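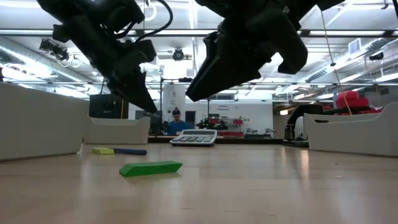 A reader from Wike wrote to ask why both arms on the Kundolgate table stopped in the middle of a sort in October, and whether it was safe to reach in for the eraser. Please don't reach in. A stopped arm still has power until the red status line on your screen changes to OFF.

What was the fault?
Error 112, a lost position reading at the left wrist. The controller halts both arms when it loses one.

What caused it?
Cable wear. The wrist cable flexes on every pick, and the strands had broken inside the jacket. The log shows 2,576 picks since the last cable change. Our limit was 3,000, so the check wasn't due yet.

Was anyone hurt?
No.

Can I clear 112 and carry on?
Once — to move the arm to its park position. After that, power down and replace the cable.

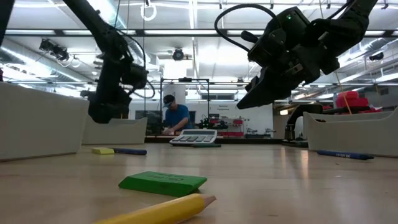
Desk items used for the sorting task, with the bins at the sides.

Has the limit changed?
Yes. Cables are now changed at 2,000 picks on Jokham and Kundolgate tables. Pulent tables use a different wrist and keep the old number.

How long does the change take?
Allow 20 minutes, plus the homing run.

Page updated 7 Nov 2020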